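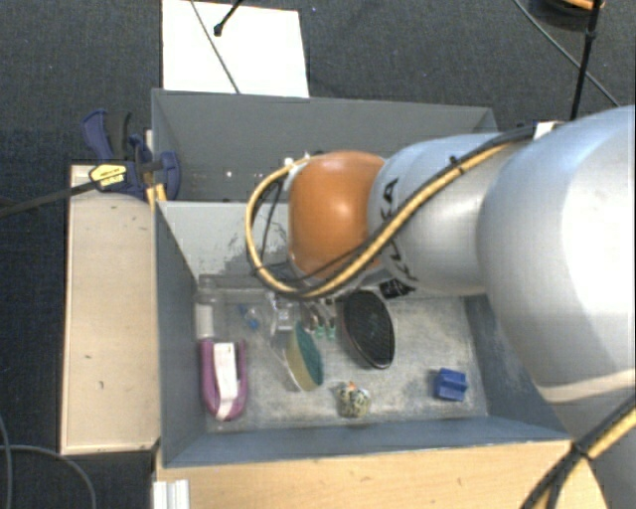 December, Sunday, late morning

Label check on the unattended grasp data, continued from Friday's page.

The question is still the same one. Hesta (the labeling script) decides whether an attempt counts as a hold by reading the finger gap after the lift. If the gap is above threshold, it writes a 1. If the fingers have closed all the way, it writes a 0. This was fine with the old blocks. With the household set it misses thin and soft things, and the grasp network then learns that thin and soft things can't be picked up.

Sólveig's suggestion was to stop trusting the gap and compare the bin before and after instead. Take a picture with the arm parked clear, run the attempt, hold whatever it has outside the bin, park clear again, take another picture. If the contents changed in the right way, something left. I've had that running next to the gap reading since the last restart, so every attempt now has two labels and I can compare them directly.

Counts as of this morning:

Attempts kept: 3294
Labeled hold by finger gap: 1875
Labeled hold by image difference: 2235
Thrown out before counting: 70

The thrown-out ones are all cases where the second picture was taken before the arm had fully parked, so part of the wrist or the hose is in the view. They came from one stretch of the log. I had shortened the wait after the park move to speed up the cycle and then forgot I'd done it. The wait is back to the old value and is now in the config file with a comment, where it should have been to begin with.

The difference between the two counts is 360. I went through a sample of the disagreements by eye, playing the lift clip for each. Most of them are what we expected: gap says nothing, object is plainly hanging from the fingertips. Crinkly clear plastic is the worst. It folds flat when the fingers close and the gap reads as zero. The sponge comes up correctly when it's taken across the body and goes wrong when a corner gets pinched, which I would not have guessed was thin enough to matter. The blue stepped block never disagrees. The black oval with the grid texture disagrees in both directions and I want to look at it separately.

There is a smaller group going the other way, gap says hold and the images say nothing left. These are mostly real holds where the object was dropped back during the move out of the bin. So the gap reading was right at the moment it was taken and the image reading is right for the full attempt. For training we want the second one, I think. Sólveig isn't sure. Her point is that a grasp that survives the lift and is lost on the swing has more to do with how fast we swing than with where the fingers went, and the network gets no input about the swing. Leaving this open. For now both labels are stored and the training script takes a flag.

Problem with the image difference: shoving. The arm comes down next to something, pushes it, closes on nothing, goes back up. Contents look different, nothing has left. The first version counted pixels changed and called nearly all of these holds. The current version matches patches first and only counts what it can't find a match for. That handles rigid objects that slide. It does not handle things that roll over and show another side, or things that deform. It's also weak on anything transparent, since the match mostly locks onto the bin floor showing through. The floor has enough scratches and pale streaks that the matcher likes it better than it likes the bottle. The white label on the bottle helps when it faces up.

Things I tried for the transparent case:

Lowering the match threshold. More clear plastic found, and also more false changes from shadows along the bin walls. Put it back.

Masking the walls. Good idea, kept. The sloping panel at the rear has dark scuffs that were being picked up as objects whenever the light shifted, and the mask takes care of it. Note that the mask is fixed in image coordinates, so if the bin gets moved the mask is wrong. The clamp is tight, please don't loosen it without telling me.

Looking at the held object directly. The arm stops at a fixed pose outside the bin, and we compare that view against the same pose with empty fingers. Only ran a short batch. It looks clearly better for plastic and does nothing for small items hidden by the fingers. Costs extra time per cycle. Probably the answer is to use it only when the other two labels disagree, which keeps the cost down. Will write that up as a rule and run it overnight.

Training side. Retrained the Jireš network twice from the same starting weights, same attempts, same split, only the labels changed. Gap labels in one, image labels in the other. Then looked at where each one wants to grasp on a set of held-out bin pictures. I have not run either on the arm yet so this is only about the score maps.

With gap labels the high scores sit on thick, blocky things and the clear package is nearly blank. With image labels the package gets a reasonable peak along its edges, the sponge score spreads out toward the corners, and the blue block stays as it was. There's also a new bright spot near the front wall which I don't like. I suspect leftover shove cases: objects near that wall get pushed against it, turn over, and are counted as gone. If so it should fade once the overnight rule is in. If it doesn't fade then I've misunderstood something.

I also tried starting from the Garnley weights for comparison. Those were trained on the other bin with the other camera height, and the maps were too blurry to say anything. Not worth pursuing until the heights match.

Hardware notes, so they're written down somewhere:

Check the hose loop at the wrist before each overnight run. On deep reaches near a wall I'd like more clearance than we have. The wrist rotation limit in the planner is set conservatively for this and should stay that way for now.

The left side of the bin is undersampled. The attempt histogram shows it clearly. Part of this is the planner rejecting poses near that wall, part is that objects drift away from it. Sólveig wants to add a step that pushes things back toward the left every so often. I'd rather start by loosening the rejection rule a little, because pushing gives us more rolled-over objects and that is the case we handle worst.

Anyone swapping objects should write the swap into the log with the time. There's a gap in Thursday's log where the set changed and I had to work out from the pictures when it happened.

Drerkwood drive is getting full. The lift clips are the big item. I'm keeping every clip where the labels disagree and thinning out the rest after the labels have been checked. Don't delete anything from the disagreement folder, even the boring ones, I still need them for the per-object table.

To do:

Write the tie-break rule (third look only on disagreement) and start it tonight
Hand-check a proper random sample, agreements as well as disagreements. So far I've only looked at disagreements and have no idea how often both labels are wrong together
Per-object table, black oval first
Rerun both trainings with the thrown-out attempts confirmed out of the split. The gap run used an older file list and may still have them
Talk to Sólveig about dropped-on-swing before the flag gets a default

14:20. Checked the file list. The gap run did include them. Both trainings are queued again, the maps described earlier are from the old lists and should be treated that way until the new ones finish.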